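Home | Studies | Join | Contact

Sleepers wanted, 12/22/20

Chowdary is looking for 15 adults who doubt that bedtime teas do anything. So do we. The Funetti blend claims better sleep in six nights – we'd like to see that for ourselves. You drink a cup, keep a diary and fill out a short form each morning.
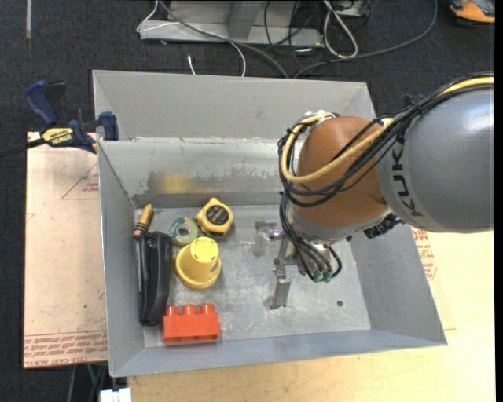
Pay is $20 a night. Believers may apply too, but bring an open mind. No shift workers, please.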